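3. 연구 현장과 자료

3.1 왜 하필 수리 작업실이었나

처음부터 작업실을 연구하려던 건 아니었다. 나는 원래 동네 중고 장터의 흥정 말투를 들여다보고 있었는데, 녹음을 듣다 보니 사람들이 값 이야기보다 "이거 고치면 얼마나 더 써요?"를 훨씬 자주 묻더라. 그래서 방향을 틀었다. 고쳐 쓰기로 마음먹는 그 순간에 사람들이 무슨 말을 주고받는지, 그게 이 논문의 관심사다.

현장은 그로덤(Grodham) 지구의 공유 작업실 엘로브(Elov)로 정했다. 월 회비가 싸고 늦게까지 열려 있어서 별별 물건이 다 들어온다(전기밥솥, 재봉틀, 손잡이 빠진 여행 가방까지!). 첫 방문 때는 말도 못 붙이고 구석에서 커피만 마시다 왔다. 두 번째부터는 나도 고장 난 라디오를 들고 갔는데, 그러고 나니 대화가 술술 풀렸다. 참여관찰 교재에 나오는 얘기를 몸으로 배운 셈이다.

3.2 말이 모이는 자리

엘로브의 대화는 작업대 곁에서 제일 길어진다. 물건의 속이 드러나면 주인은 갑자기 사연을 꺼낸다. 언제 샀는지, 누가 물려줬는지, 새로 사라는 가족의 잔소리를 어떻게 버텼는지. 몬토야(Fulgencio Montoya)는 이런 이야기를 "수리의 서론"이라고 불렀는데, 나는 이 표현이 마음에 들어서 분석 범주 이름으로 그대로 빌려 왔다. 반대로 접수대에서는 말이 짧고 거의 값과 날짜뿐이다. 같은 사람이 몇 걸음 옮겼다고 이렇게 달라지나 싶어서 녹음을 여러 번 되돌려 들었다. 작업대 쪽 모습은 그림 2에 실었다.

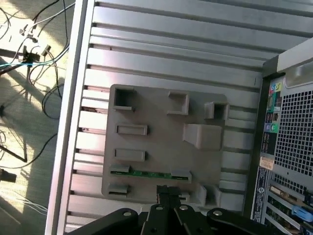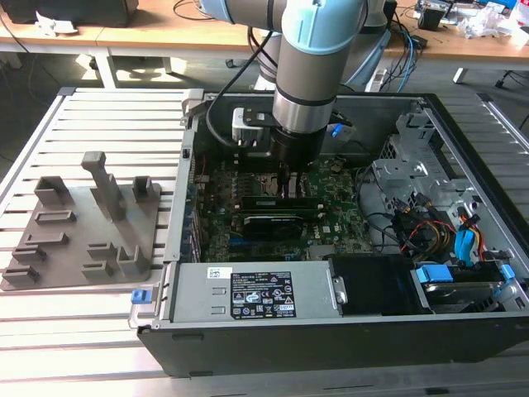
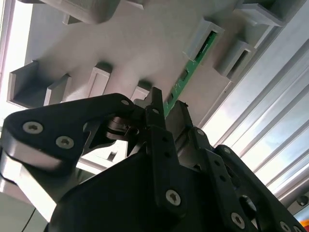
그림 2. 엘로브 작업 공간. 첫 번째는 홈이 길게 난 알루미늄 판과 그 위의 회색 거치판, 두 번째는 옆판을 떼고 눕힌 데스크톱 본체, 세 번째는 연회색 꽂이.

3.3 녹음과 전사

대화는 모두 동의를 받고 녹음했다. 녹음한 대화는 14건이고, 한 건을 여러 조각으로 잘라 코딩했더니 발화 단위가 2000개가 됐다. 솔직히 좀 질렸다. 그중 500개를 먼저 뽑아 동료와 따로 코딩해 보고, 어긋난 부분은 밥 먹으면서 맞췄다. 가장 많이 다툰 건 "아깝다"라는 말이었다. 돈이 아까운 건지, 물건이 아까운 건지, 버리는 내가 싫은 건지 글자만 봐서는 도무지 모르겠더라. 결국 앞뒤 발화를 함께 읽고, 그래도 갈리면 두 범주에 다 넣기로 했다.

전사에는 말줄임과 한숨도 적었다. 부품값을 들은 다음의 침묵이 생각보다 많은 걸 말해 주기 때문이다. 다만 드라이버 소리나 라디오 소리에 묻힌 부분은 억지로 채우지 않고 빈칸으로 남겼다. 참여자 이름은 모두 바꿨고, 본인이 실명을 원한 몬토야만 예외로 했다. 추가 면담은 7월에 했으며 그 내용은 5장에서 따로 다룬다.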